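3.2 Practice scenes

We were lucky to have such a patient group of students, and we let them settle into the simulator slowly -- the first two sessions were mostly spent looking. Each pair learned to read the wrist view first.
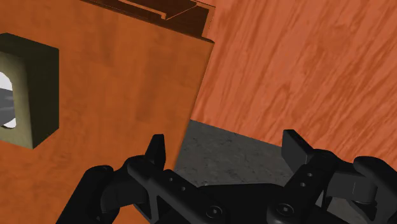
Figure 2a. Wrist view, gripper open.

Zawadi Gachanja then had them switch to the wider view and talk through a tissue pull together before anyone touched the controls.

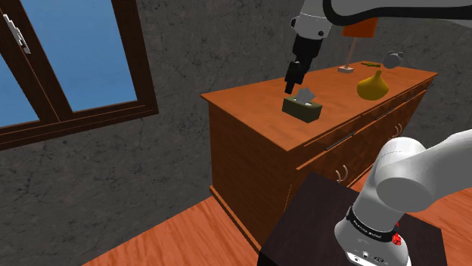 Figure 2b. Side view, gripper above the tissue box.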